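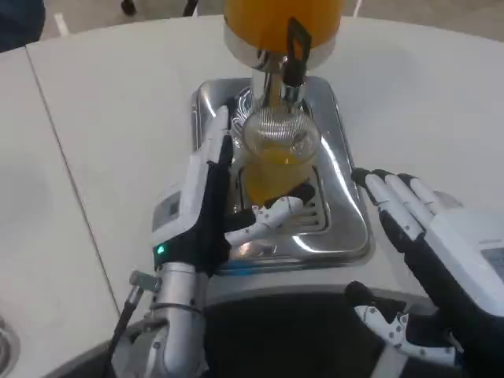
Gemma Cattaneo felt that the Sodby hall roof really could not wait past June, and asked whether the bucket by the piano was still being emptied. Samuele said it was, bless him, most evenings.

We then went happily round the houses on the Moffat quote, which comes to almost 300 pounds more than we have put by. Lucrezia offered a second supper dance, 58 tickets having gone last time, and everyone was very pleased with that. Agreed. Nazareno to ring Moffat.

Closed at 9.15.

Recent minutes
- May: piano tuning
- April: hall keys

Contact the clerk | Back to top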